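So I finally did the closet. You know the one, I've been whining about it since October! Kendra Sandhu came over with coffee and a very stern face and we pulled every single thing out onto the hallway floor (the cat was thrilled, I was not).

My rule was 12 months. If I hadn't touched it in that long, out it went. I cheated for the Galtport sweatshirt, obviously, and for my grandmother's recipe cards, which I then sat and read for an hour while Kendra did all the work. Sorry, Kendra.

Cords are my weakness, though. I keep every one in case the thing it belongs to turns up. 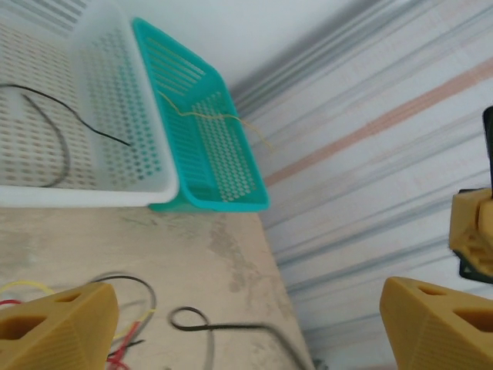 Anyway, the coats went to Lise Dufour's church sale and I can shut the door now without using my hip. Next up is the garage, and I'm already dreading it.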